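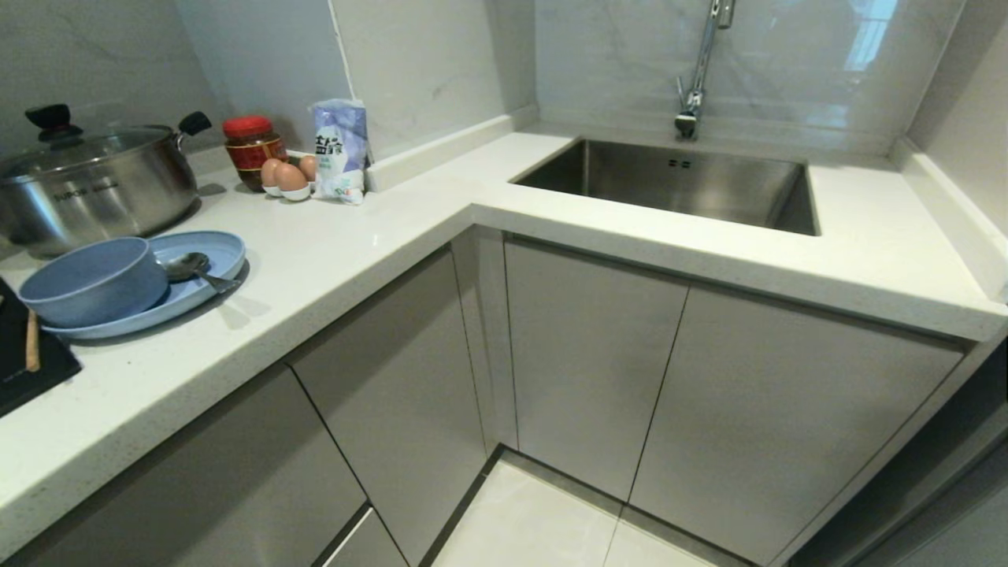

Flornine Handeo 2 review: a kitchen arm that wants a tidy counter

The Handeo 2 is a two-arm mobile unit sold for light kitchen work: fetching and placing ingredients, moving dishes to the sink, stirring, wiping. Flornine sells it as a subscription at $139 a month with a two-year term. I ran one for five weeks in a home kitchen with an induction cooktop, an undermount sink and handleless cabinets, and logged every task it was given.

Setup

The unit ships on a pallet and rolls off a ramp. The base is narrow enough for a normal galley, but it needs a clear lane of 5 inches on each side to turn without replanning. Mapping took under an hour. You walk the unit past the counters, then confirm the surfaces it proposes on the tablet: prep, cooking, sink, no-go. Mine drew the sink boundary correctly the first time and drew the cooktop too small. Redrawing it by hand took a minute.

Polished surfaces are the weak point of mapping. A glossy backsplash with a window reflected in it produced a phantom opening in the wall on the afternoon map, and the unit slowed down whenever an arm moved near it. Mapping again in the evening with the blinds down removed the problem. The manual mentions this on a page most buyers will not reach.

Object handling

The standard kitchen set covers most of what I needed. The test counter for the egg routine had a stainless stockpot with a glass lid, a jar of sauce with a red lid, three brown eggs in small white holders, an upright bag of salt, and a blue bowl and a spoon on an oval plate. I used that group because it mixes rigid, fragile and soft items close together.

Eggs were better than expected. The fingertips have a compliant pad and the force limit is set per object class. Eggs standing in holders are presented at a good height for a top grasp, and I had no breakage from holders during the review period. Eggs taken from a carton were worse, and two cracked against the carton wall on the way out.

The bowl was reliable when it stood alone. On a shared plate with a spoon next to it, the planner sometimes chose to lift the plate with everything on it. This is legal behavior under the default settings. Turn on "separate stacked items" if you want the bowl only.

Spoons lying in a plate are slow. The gripper has to tip the handle up against the rim before it can close, and it often takes a second attempt. Spoons lying directly on stone took even longer.

The salt bag was the worst item. A soft bag standing against the back upstand leaves little room behind it for a finger, and the front face deforms when pressed. The unit classed it as "pouch, unknown contents" and asked for confirmation every time. The app can read English labels well. Chinese packaging was handled by appearance only, so I had to name the item myself once, after which it was remembered.

The jar was fine to pick and place. Opening is another matter. Lid removal needs both arms and the torque module, sold separately by Wojcik and fitted at the wrist. Without it the unit will hold a jar while you turn the lid, and that is all.

The stockpot lid can be lifted by its knob. Flornine does not rate the unit for carrying a filled pot of this size, and the software refuses the command - correctly, in my view.

Reliability

I logged 174 commands in total. Most failures were refusals or timeouts, and in those cases the arms retracted to the base and the tablet stated a cause. The stated cause was usually accurate. The exceptions came from glass: a clear lid was twice reported as an obstruction that was not there.

Speed is modest. Clearing a plate, bowl and spoon to the sink takes roughly three minutes, much longer than a person needs. The tall faucet gets in the way of the right arm if the spout is left pointing over the middle of the basin. Swing it aside first.

Noise is low except for the base brakes, which click at each stop.

Software and support

The task editor is supplied by Urkance and is the best part of the product. Steps are listed in order, each with a target, a grasp and a fallback, and any of them can be edited. Routines export as plain text. The voice interface is less useful and I switched it off in the second week.

Support was handled by Iason Zacharopoulos at Flornine, who answered a question about force limits within a day and sent a corrected table for the egg class. The table was included in the January update.

Verdict

The Handeo 2 handles rigid tableware and eggs well, soft packaging poorly, and glass with some hesitation. Buyers who can leave space between items and keep the base lane clear will get steady results. For a crowded counter, or for anyone who expects jars opened at the base price, I would wait for the next gripper revision - Flornine has not given a date for it.

Price as tested: $139 a month, torque module not included.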